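How to read an electric car's range claim before you pay for it

Every launch page has a big range number on it. Treat it as an opening bid. You can check most of it yourself in an evening with the spec sheet and a calculator.

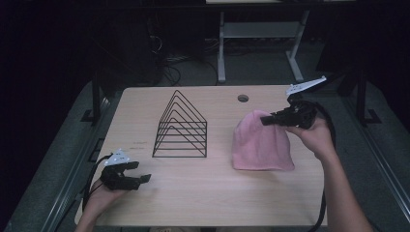
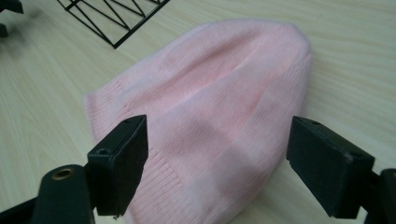 Utmont Drivers' Club -- Buyer Help Desk

1. Find the test cycle. The Kamia Zillero brochure says 637 km in large type and puts the cycle in a footnote. If there's no footnote, ask the dealer in writing. "Factory figure" is not an answer.

2. Get the usable battery size, which can be smaller than the one in the headline. Divide it by the claimed range. If the energy use per mile looks better than anything you've seen from a car that size, be suspicious.

3. Look up the weight. The Zillero is listed at 2,624 kg, and a car that heavy doesn't sip power in stop-and-go traffic, whatever the salesman says.

4. Check the wheels. Range is often quoted on the smallest ones. The car in the showroom will be wearing the big ones -- funny how that works.

5. Ask for a highway drive at a steady 70 mph with the heat on. Reset the trip computer first. Sandro Marras did this on the Tarigan loop in February and got a good deal less than the brochure promised.

6. Ignore peak horsepower for now. The top trim claims 967, and using it is the fastest way to find a charger.

Dario Mazza thinks step 5 is overkill if you only commute. Maybe so, but I'd still do it before signing anything. Write down the trip computer's average, the outside temperature and the tire size, and keep the note with your quote.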